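Saturday, late

Rain on the roof again and the gutter over the back step doing its waterfall. I should have gone to bed at ten. Instead I have been sitting at the kitchen bench going over the water figures, which is a sad way to spend a night at my age, but they have been annoying me since the hall meeting and I won't sleep until I've written it out.

The short version is that Drultholm wants to sell us a softener. By us I mean the whole street, all 44 houses on the Garner side, at a group price that goes up if too many of us drop out. Funny how a group price always works like that. The man they sent was called Emiliano Carrasco and he was pleasant enough. Good shoes. He had a jug of our tap water and a jug of treated water on the trestle and he invited people up to taste both. Of course everyone preferred the second one. It had been in an esky.

I asked him if the first jug had been chilled as well and he said temperature made no difference to hardness. I said I wasn't asking about hardness, I was asking about taste. Mrs Naqvi laughed and he moved on to kettles.

The kettles were the part that got people. He had two elements in a plastic tray, one furred up like a coral reef and one shiny as a new spoon. How old was the bad one? He didn't know. Where did it come from? A customer. Which town? He'd have to check. I have had the same kettle for six years and I put vinegar through it when I remember, maybe twice a year, and it looks fine. I went home and checked in case I was being smug. There was a bit of white around the bottom. I put vinegar through it. It was gone by the time the news finished.

Then there's the money. He says the average household spends 84 dollars a year on the effects of hard water, meaning extra soap, extra power and things wearing out early. I wrote that number down on the back of the raffle sheet. Even if I swallow it whole, the unit costs so much that I'd be dead before it paid me back, and that is before you buy the salt. Nobody had mentioned salt until old Dernis asked what the bag in the corner was for. You have to keep feeding the thing. A bag every month or so, carried in from the car by me, with my shoulder.

I rang the council about it in the morning. The woman was helpful, once I got her. She read me the hardness for our supply, and it is in the middle band, the one they call moderate. Drultholm's flyer says "very hard in your area". I asked her what area that might be and she said she couldn't comment on a private company's advertising, in the voice of someone who would have loved to.

So my position is no, unless somebody shows me a proper test from my own tap. I have sent away for a kit. It'll take a week and I'll believe it more than I believe the jugs, though not completely.
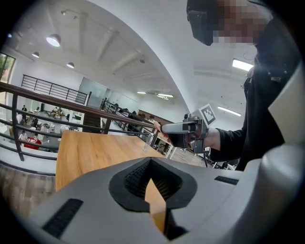 The other thing on my mind is the vegie patch, where I have been told by three different people that softened water is bad for tomatoes, and by one that it makes no difference at all. The salt has to go somewhere, that's all I know. Carrasco said you can leave the garden tap off the system, which sounded sensible until I thought about my own pipes, which go wherever my father felt like putting them. I don't trust them to keep two kinds of water apart. I'm in my long-sleeved black top tonight, same as the person in that photo, only mine has gone a washed-out sort of charcoal over the years and I suppose Drultholm would blame the water for that too. I blame hanging it in the sun. Anyway, if the tomatoes are going to suffer I'd like it to be from my own neglect.

Mrs Naqvi is wavering. She likes the idea of softer towels. I said get one of the others to go first and feel their towels. She said that was cheap of me, and she's probably right, but she's going to do it.

Dernis has signed. He told me over the fence with his chin up, expecting an argument. I didn't give him one. He paid a deposit of 37 dollars and they've told him it's refundable, and I asked if he had that in writing, and he went inside to look. He hasn't come back out yet.

Gutter is getting worse. Must get the ladder out tomorrow if it stops. Bins Monday night. Ring the plumber and ask him which pipe feeds the back tap, and don't tell him why or he'll want to sell me one as well.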